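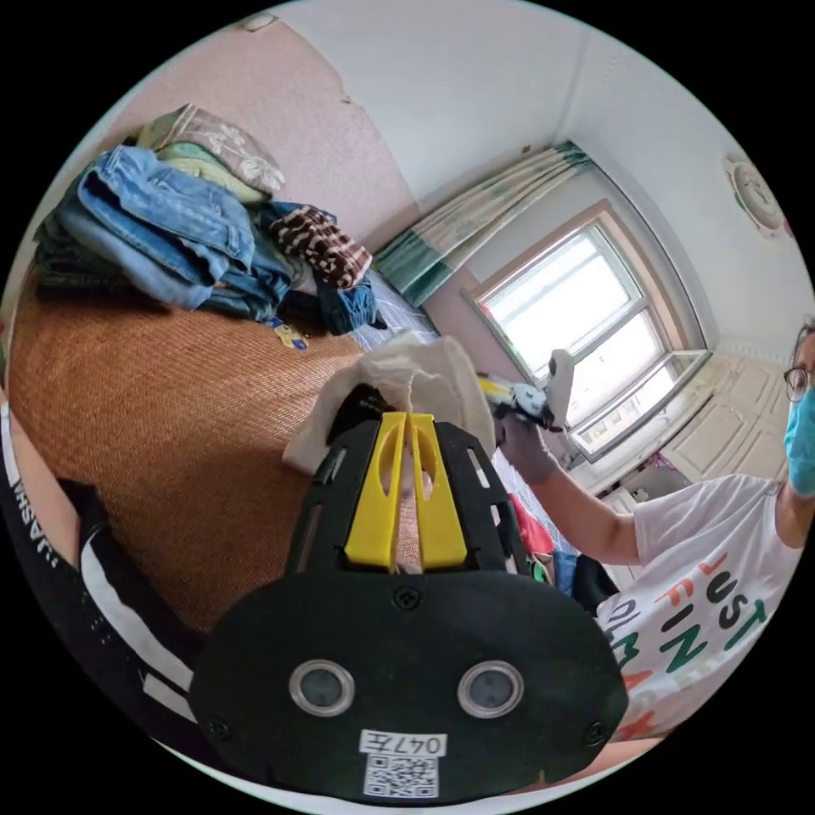
How do I keep a woven bed mat flat while I fold clothes on it?

Lay it on a made bed with the cover pulled tight underneath, and let the mat sit for a few minutes before you start.

Stukon Woven Bed Mat

A finely woven mat for the top of the bed. Use it for sleeping in July, or as a smooth place to sort and fold the wash the rest of the year. The close weave gives shirts and thin knits an even surface, so a T-shirt can be spread out and the wrinkles pressed down by hand.

Sizes: single and double
Color: brown
Edge: bound on all sides
Order code: 3000 (single), 4000 (double)

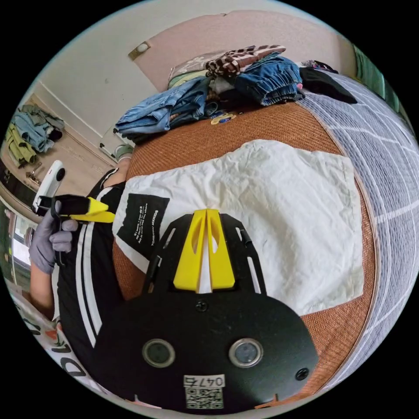 Start with the light things. White cotton shows every crease, so do those while the mat is clear, then move on to the knits and track tops. Keep the unfolded pile at the far end and work toward yourself - it saves walking back and forth.

Care: wipe with a damp cloth and dry flat in the shade. Do not machine wash. Roll it for storage, never fold it. A new mat may smell of dry grass at first and should be aired for 2 days.

Goes with: Hustside waffle bed cover. The cover can also be used for folding without the mat, but expect thin fabric to drag a little on the texture.
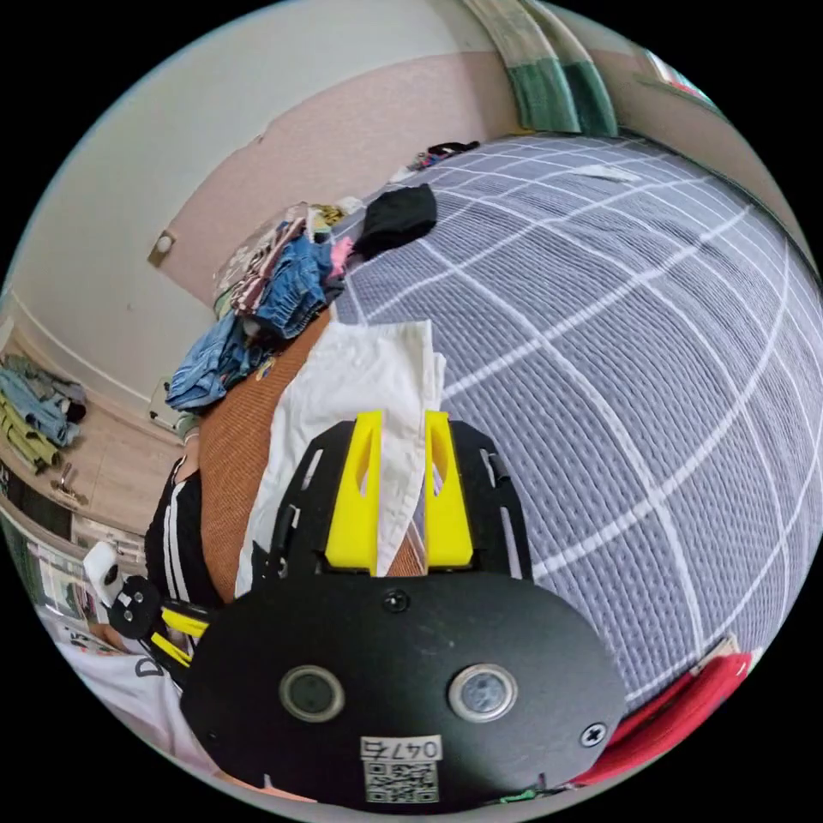
White cloth on the lavender-gray waffle cover with white grid lines.

Returns are accepted for 19 days, unused and rolled. For questions on sizes, write to Flora Cruickshank at the Stornthorpe shop.

Page updated 20th February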